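Reading a Watch: Notes for Week 2
Evening course in mechanical watches, Idside Adult School
Instructor: Cheng-en Man

Welcome back, and thank you for being so patient with the heating on Sunday. I promised to write up what we covered, along with a few things I ran out of time for (I always do), so please read this before we meet again and bring your questions.

We began with the mainspring, and I want to go over it once more, as it's the part people nod along to and then ask me about at the coffee break. A mechanical watch runs on a long strip of springy metal coiled inside a small drum called the barrel. When you turn the crown you tighten the coil. The coil wants to loosen, the barrel turns, and that turning is passed along a row of gears to the hands. All by itself the spring would let go in a noisy rush and be finished in seconds. So something has to hold it back and let it out a little at a time, and that something is the escapement.

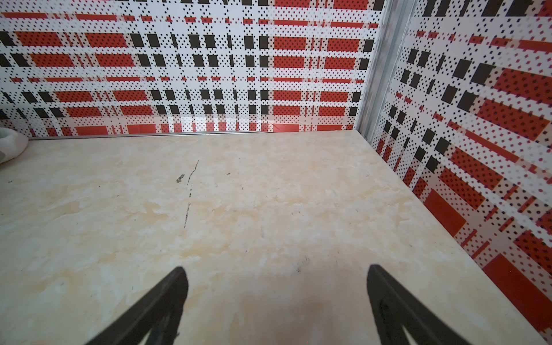
What does the escapement do that the gears can't do alone?

It stops the gears and releases them again at a steady beat, and each time it does so it gives the balance wheel a small push to keep it swinging. The gears only carry the motion. The ticking you hear is the escapement catching and letting go.

Now, the balance wheel. Think of a child on a swing. A big push or a little push changes how far the child goes, but the time for each trip stays very nearly the same. The balance wheel does this with a fine spiral spring, the hairspring, pulling it back toward the middle. Make the working part of the hairspring a touch shorter and the watch runs faster; make it longer and it slows down. The small lever marked with a plus and a minus on many older movements does just this, and please don't touch it on your grandfather's watch until we've had the class on regulating!

Next we looked at complications, a word that puts people off more than it should. A complication is any job a watch does besides telling the hours, minutes and seconds. A date window is one. So is a moon phase, and so is a chronograph, our subject for the rest of these notes. 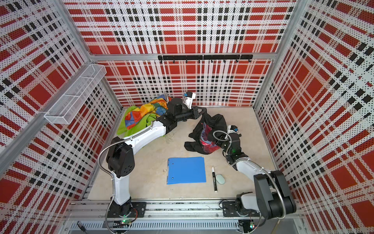 Fig. 2. Plaid panels, with the hook rail on the back wall.

A chronograph is a stopwatch built into a wristwatch. The ordinary watch keeps going underneath, and pressing the upper button joins a second set of gears to it. Press again and they part. The lower button sends the hands back to zero, and I still find it a lovely thing to watch through a glass back - a little hammer drops onto a heart-shaped cam, and whichever way the cam happens to be facing, it swings around home.
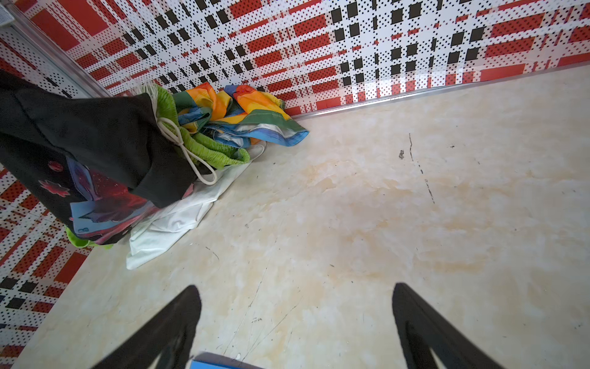 There are two common ways of joining those gears. In a horizontal clutch, a toothed wheel slides sideways into another, and sometimes the teeth bump as they meet, so the seconds hand gives a tiny jump at the start. In a vertical clutch, two discs press together from above and below, and the start is smooth. Collectors argue about this for hours. The horizontal kind is prettier to look at, and the vertical kind is kinder to the watch if you like to leave the chronograph running.

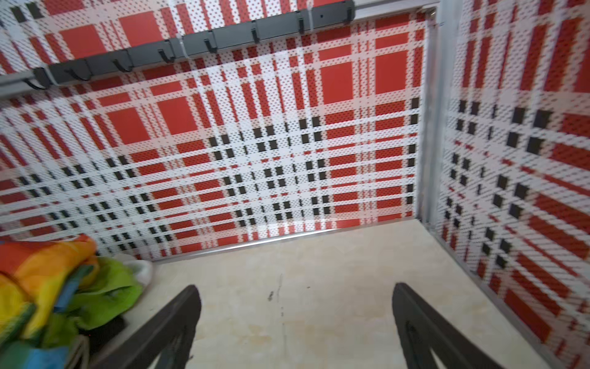 One more word on buttons. On a plain chronograph you should stop the hand before you reset it. A flyback model lets you reset while it's running, with one press, and starts counting again when you let go.

For next time, please read chapter 11 in the Batness handbook and try the winding diary: wind your watch fully, note the time, and note when it stops. If yours is a quartz, borrow one of the Gondal practice movements from the cabinet and sign the sheet.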